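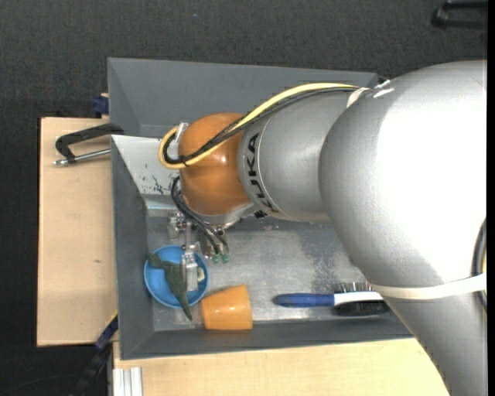

Teresa Duda had been paid for 200 good grasps by the end of January, and she had stopped believing in the word good somewhere in the first week. A grasp was good if Xolani Adams, upstairs, said it was. He said so from a list she never saw. She sat on her stool at Skakcombe with the pedal under her left foot and looked at the gripper hanging over the blue bowl, one thin finger pointed down beside the green lizard, or dinosaur, they had never settled which. It lay across the bowl with its tail over the rim. The orange cup was on its side next to it. The hairbrush was where the hairbrush was.

"What's it learning?" she had asked on her first day.

"Everything," said Xolani. "Picking."

"Picking what?"

"Things in general."

She had worked nine years in a hospital laundry and had never met a thing in general. She pressed the pedal. The arm thought about it. Then it moved, and she typed her code, and the number in the corner of the screen went up by one.

Jacobus Mnguni had the stool before her and had left his notebook in the drawer. Most of it was complaints about the heating. On one page he had written: "273 today. It went for the brush every time I was bored and the lizard every time I was angry. Ask Drusorik if they know this." Under it, in the same pen: "Asked. They do not."

Drusorik wrote the software. They sent a man named Thulani Cele, who had a nice coat and drew a curve on the whiteboard. The curve climbed and then flattened out at the top.

"So it's finished learning," said Teresa.

"It needs more examples."

"It says flat."

"Flat is where you need more," said Thulani, and he seemed to mean it. He told her the Rantala site was already doing 216 a shift. She asked whether anyone at Rantala had seen the arm pick up something it hadn't been shown. He said that was a very good question and put the cap back on the marker.

That night she stayed late and took off her wedding ring, which had been loose for a year, and set it on the metal floor of the bin, well clear of the cup. She was not sure what she wanted. She pressed the pedal.

The arm swung over. It stopped above the ring for 5 seconds. Then it went left and lowered its finger beside the lizard, very gently, the way she did it herself on the hand control when she was tired and wanted to go home.

Teresa looked at the screen. There was a code for a miss and a code for a wrong object. There was no code for what she thought she had seen, so she typed the one for good and reached in for her ring.

Filed under: Short Stories / Machines & Work

We use cookies to remember your reading preferences. By continuing to browse you accept our cookie policy. Accept | Manage settings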